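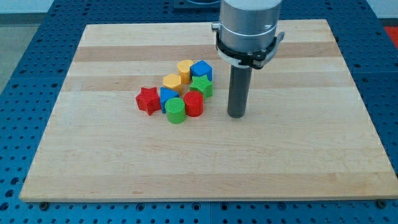 Plastic shape blocks on a board of pale wood strips.

Chapter 9
Congregational Song and the Recording Market

9.1 Scope of the chapter

A worship song has two lives. It is sung by a congregation, usually from a projected text, and it is sold or streamed as a recording by a named artist. This chapter treats the second life first. The congregational repertory is taken up in Section 9.4.

The term "contemporary worship music" is used for songs in popular idioms written for group singing. "Christian pop" is used for songs intended mainly for listening. The two overlap, and many performers work in both. Doherty and Rafferty keep them apart by range: a song counts as congregational when its melody stays within a ninth and the verse can be learned in two hearings.

9.2 Song form

Most songs in the Gonbridge sample follow the order verse, chorus, verse, chorus, bridge, chorus. The sample contains 144 songs, of which 32 have no bridge. Phrases of 8 bars are standard in the chorus. Verses are less regular, and a verse may lose a bar when the recorded version is shortened for radio.

Keys are often lowered for congregational use. Beyene notes that a lead vocal recorded in B may be printed in G, with the octave leap before the final chorus removed.

Key terms: bridge, congregational range, lead sheet, tag, transposition.

Before reading Section 9.3, review the discussion of publishing royalties in Chapter 6.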